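4. The lamp, the cable and the white surface

4.1 Why I ended up with such a small lamp

I should say up front that I didn't set out to write a whole section on one lamp. The plan (see Section 2) was to look at how people share out the space on a small desk, and the lamp was going to be one item among the mugs, chargers and notebooks. Then I read through the diaries and the lamp was everywhere! People moved it to eat, moved it to draw, moved it to make room for a cat. One writer moved it so often that she stopped writing "lamp" and just put an L with an arrow showing which way it went.

The diaries came from 13 people, all living in rented rooms or small apartments, all with a desk that had to do more than one job. Between them they sent me 60 entries I could use, an entry being one sitting at the desk, start to finish. Six of the writers owned a lamp of the kind I'll call a puck lamp: a round, flat base, a thin straight pole coming up out of it, a head on top and a cable out of the base. The rest had clamp lamps, gooseneck lamps or, in one case, a floor lamp dragged up behind the chair. It was the puck lamp people who wrote the longest entries, so that's the type I followed up.

For the follow-up I used a Stelmont, the small white one with the two little ears on its head. I know it looks like something from a child's bedroom. Three of the diary writers had a lamp with some sort of animal shape to it, and I liked that it was the sort of thing people really buy, as opposed to the serious articulated lamps that fill up the office lighting papers. It is also short, and short matters a lot for what comes next. You can't pick it up from high above the way you would lift a floor lamp by the neck. You go for the base, or low on the pole, and so your hand comes down right into the area where your papers are.

4.2 Setting up the table

The table stood 700 mm high. I covered most of the top in plain white, leaving a strip of the light wood bare toward the far side. There were two reasons for the white. The first is boring: I wanted a plain background so that the lamp, its shadow and its cable would be the only things to look at. The second came straight from the diaries, where people kept mentioning white desks. White on white is a very common way to live with a lamp like this, and it has its own small troubles. Eduardo Maglaya, who read an early draft, asked me why I hadn't picked a dark top and made my life easier. Fair point, and I did try one in November, but a white lamp on a dark top is such an easy thing to find that there was hardly anything to write down.

The room was kept dim. I went back and forth on this one. In a bright room you find the lamp, the cable and the switch without a second thought, and I'm sure a paper on bright rooms would be a good paper. But the diaries were mostly evening diaries. The moments when people complained were the ones where they were reaching for the thing at the end of the day with the overhead light off, so I went with those (Figure 4).
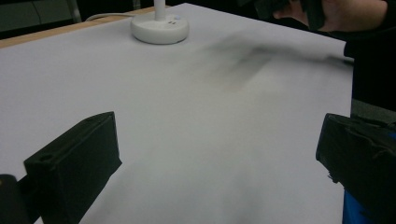
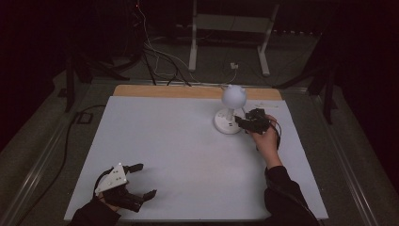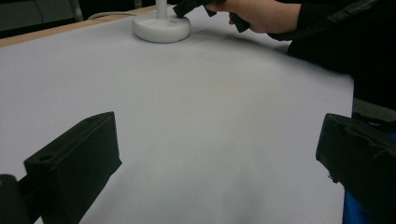 Figure 4. The white lamp standing by its round base on the white work surface, with the strip of light wood left bare at the far side.

4.3 Finding the base

So, the base. I had expected the pole to be the part people aimed for, and that was my mistake. A pole is easy to see and easy to close your hand on, but on a lamp this light the pole tips before it travels. Push it and the base lifts on one side, the head swings, and you have a second problem in place of the first. The diary writers knew this already. One of them described her lamp as "fine as long as you talk to its feet," a phrase I've been using ever since.

Going for the base means going for a low, smooth disc with a rounded rim. On a white surface, in poor light, the near edge of that disc is mostly told by its shadow. I spent a good while just looking at this. When the light came from behind me the shadow slid around to the back of the base, and the near rim more or less melted into the table. When the light came from the side I had a soft gray edge to work with, and my reach got shorter and more direct. I didn't time any of this, so please take it as one person's notes. Still, I would bet on it holding up if somebody did the timing properly.

The rim itself deserves a word. A rounded rim is kind to the hand and nice to look at, and it gives you very little to hook under. What I found myself doing, without ever deciding to, was closing in from the side and sliding the lamp along instead of lifting it. Sliding works well on a smooth top. It works less well when there is a sheet of anything loose between the base and the table, because the sheet would like to come along too. Several diary entries tell the same story with a tablecloth, a desk mat or a page of homework (the homework entry has a tear in it, and an apology to the child).

4.4 The cable has opinions

I can't write about moving a lamp and leave the cable out. Going back over the entries, I had marked up passages about the cable more heavily than passages about anything else, the light included. A thin cable out of the base sets a front and a back for a lamp that otherwise hardly has either. Turn the lamp so the cable comes out toward you and it lies across your papers. Turn it away and it goes off over the far edge, out of the way, until you want to bring the lamp closer and find that the slack has dropped down behind the desk. Cotgate's older study of kitchen radios has a nice term for this, "borrowed slack," and I think it fits here very well.

With my own setup I ran the cable off to the left and over the far side. It stayed out of the work area, so I was pleased with that. What I was less pleased with was how much it steered me. Every time I turned the lamp I could feel the cable wanting to turn it back. It is only a thin cable! On a heavier lamp I doubt you would feel it at all. On a lamp of this size the cable and the base are close to being equals, and a new spot on the desk is something you negotiate between the two.

Here I part ways a little with Rawat, who treats the cable as a limit on reach, like a leash: inside the circle you are free, outside it you aren't. That's a tidy picture and I used it myself when I was planning the follow-up. My trouble with it is that the lamp never felt free inside the circle either. Some spots were restful, where the cable lay flat and the lamp stayed as I'd left it. Others were well within reach and still annoying, with the cable bent up in a little arch and the lamp creeping around by a few degrees. The diary writers don't talk about reach much at all. They talk about the lamp "not wanting to stay turned," or about having to hold it for a second before letting go.

4.5 Where the controls end up

The controls on a puck lamp usually sit on the base, off to one side, and are very small. I have no quarrel with small controls as such. But put together with the turning problem above, they make for a funny situation, where the best direction for the cable and the best direction for the switch are hardly ever the same. If the cable leaves to the left and toward the back, the switch lands wherever the maker happened to put it relative to the cable, and you live with that. One of the left-handed writers had turned his lamp so the switch faced him, and then taped the cable down in a big loop to make up for it. He sent me a drawing. It takes up a good third of his desk.

A tiny marker light near the switch helps in the dark, more than I would have guessed. It gives your eye one fixed spot on an object that is otherwise all smooth white. I'd ask any maker reading this to put the marker on the near side of the base when the cable is pointing away, and I'd ask for it to stay dim, as two of the writers had covered theirs with a sticker to be able to sleep.

4.6 What I would do differently

First, I'd use more than one lamp. The Stelmont is light, short and glossy, and I can't pull those three apart with the notes I have. A heavier base with the same shape would tell me how much of Section 4.4 is really about weight. Netton makes a plain lamp with a wide base that might do, and I have one on order.

Second, I'd leave some clutter on the table. An empty white stretch is great for seeing shadows and terrible for learning where a lamp goes when every good spot is taken. The mugs and notebooks come back in Section 5, and I wish I had brought a few of them in earlier.

Third, I'd ask the diary writers to note which hand they used. I only thought of it after the last diary was in, and by then the best I could do was guess from the drawings. For the left-handed writer with the tape it was obvious. For most of the others I have left that column blank in the appendix, and the comparison of left and right reaches will have to wait for the second round of diaries.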